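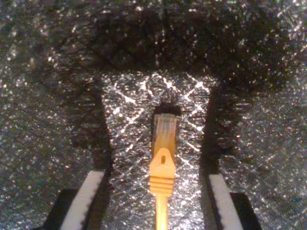
Notes on relabeling the network at the Isutholm office, now that it's finished. The old scheme used jacket color to mean department, and departments move. The new one uses color for function: blue for desks, gray for phones and printers, green for cameras and door controllers, orange for links between switches. A thin orange cord with a clear plug, same general type as the one in the photo, now means one thing in this building. If you unplug it, you take down more than one desk.

---

Scope: 342 wall ports across 13 rooms, two closets, one building. Cable in the walls was left alone. The work covered patch cords, panel labels, faceplate labels, and the records. Mostly the records.

---

Starting condition: three numbering systems layered on top of each other. The original installer numbered ports clockwise from the door of each room. A later contractor, Gumede, numbered by panel position. Whoever did the east side used desk numbers, and the desks have been rearranged at least twice since.

---

So a port could be labeled 4-11 at the wall, B22 at the panel, and "Accounts window" in the spreadsheet. All three were correct under their own rules. You could only join them by toning the cable.

---

We toned every cable. Two people, one at the wall with the generator, one in the closet with the probe, phones on speaker. Slow for the first room and steady after that. Keabetswe Mokoena did the closet end and deserves credit for writing down the panel position before calling it out, every time. Reading back from paper caught more mistakes than I expected.

---

Practical point on toners: pull the cord at the switch before you probe. A live switch port will terminate the pairs and weaken the tone, and you'll end up with two or three neighboring cables that all sound plausible. Some newer toners have a digital mode that copes with this. Ours doesn't.

---

The new label format is closet, panel, port. That's all. 2-C-17 is closet two, panel C, port 17. The same string goes on the faceplate, on the panel, and in the switch port description.

---

Room numbers are deliberately left out. Rooms get renamed and split. The cable's far end is a fixed fact about the building, and that's what a technician at the desk needs to know. Room is a column in the record, where it can be edited without a ladder.

---

Faceplates have 39 exceptions where the molded window is too small for the tape. For those the label sits on the top edge of the plate. Slightly ugly, still legible from a standing position.

---

Label stock: we used the Tokstead wrap labels for cords, the kind with a printed patch and a long clear tail that goes around over the print. Flag labels are easier to read but they catch on everything in a dense panel, and after a year half of them are folded flat against the wrong cord.

---

Put the label about a hand's width back from the plug. Too close and it's hidden behind the boot and the cord manager. Too far and you're tracing again. Both ends of every cord get the same cord ID, which is separate from the port ID. People mix these up constantly, so cord IDs are plain numbers starting at 1,000 and port IDs always contain a letter.

---

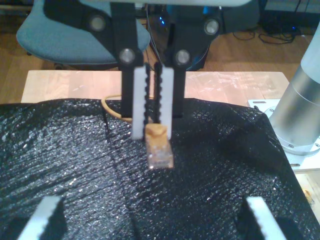 RJ45 plug, small in a wide view, over black textured sheet.

---

On plugs. We don't crimp our own patch cords anymore. A factory-made cord is cheap, uses stranded conductors, and has been tested before it gets to you. Field-crimped cords in the old closets were a mix of solid and stranded cable with whatever plug was in the bag. Solid conductor in a plug meant for stranded can pass a continuity check and still go intermittent later.

---

Things we looked for on each cord before reusing it:

- latch tab present and springy
- jacket reaching into the plug body, so the strain relief is gripping jacket and not bare pairs
- all eight conductors fully forward
- contacts at even height

Clear plugs make the second and third of these easy. With a molded boot you're relying on the tester.

---

A broken latch is an automatic discard. The cord will work on the bench, and it will keep working until someone closes the cabinet door.

---

On wiring: T568A or T568B doesn't matter electrically for a straight-through cord as long as both ends match. It matters in the wall, where the panel and the jack may have been terminated years apart. Two rooms here had B at the panel and A at the jack, which gives you a crossover. Modern switch ports correct for that automatically, so no one had noticed. An old door controller noticed.

---

Slim cords: thinner jacket, smaller conductors, far easier to dress in a full panel. The cost is higher resistance per foot. That means more loss and more heat under Power over Ethernet. We use them inside the closets at short lengths and keep full-gauge cord at the desks. Don't buy one long slim cord to reach across a room.

---

Records. The old spreadsheet lived on a Dernine file share with four copies in circulation. The new one is a table with one row per port: port ID, room, far-end jack, switch, switch port, cord ID, date last verified. That last column is the useful one. A record with no verification date is treated as a guess.

---

Change rule: whoever moves a cord edits the row before leaving the closet. There's a tablet on a hook for this. Paper log next to it for when the tablet is flat. Entries from paper get copied over on Fridays.

---

What I'd do differently: order the colors first. We ran short of green and used gray in closet one for several weeks. Those cords then had to be found and swapped, with the door system down briefly for each one. A temporary exception to a color code costs as much labor as the original job.

---

Also, photograph both closets before touching anything, with the doors fully open and the cord managers off. Ours were taken with the managers on and show mainly managers.

---

Still open: the fiber between closets, which has its own labels and its own problems, and six panel ports in closet two that tone to nothing. My guess is they end above the ceiling in the old reception area. Tiles come down in March, and I'll add the results to this thread.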